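Attaching foam letters to black fabric without damaging the wall

Posted in Facilities and Room Setup, Clendow Community Help

Our department maintains a small shared room with white walls. We have been asked to put up a black cloth backdrop with foam cut-out letters, and the lease does not permit nails or screws. The fabric must hang flat, and the letters must stay level for the duration of the May open house. What method would members recommend? The cloth was purchased from Pelletier and is fairly light.

Karine McKinnon

We have followed the same procedure for 2 years. Press the cloth with a cool iron before hanging it, and secure the top corners first. Small clips hold light fabric well and can be moved when the cloth needs straightening.

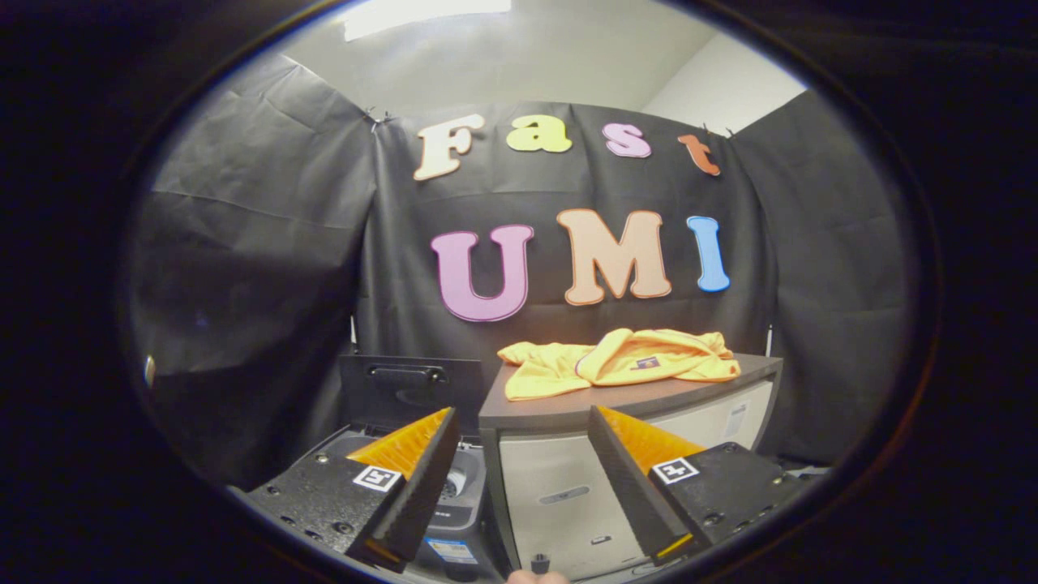 Letters should be laid out on the floor in their final order before any are attached. Foam takes double-sided fabric tape on cloth, but the tape must be pressed firmly for 10 seconds per letter. Letters with a narrow stem, such as a lowercase t, tend to lean and should receive a second strip. Pale colors read best on black - darker blues disappear under ceiling lights.

Please also clear the cabinet tops under the backdrop. Clothing left there is the first thing visitors notice.

Audrey-Anne Després

Use pins.

Podach

Pins are acceptable for thick foam only. On thin foam they show from the front. The Sumomness removable strips held our panels for 22 days and left no marks on the paint, although one strip did have to be replaced.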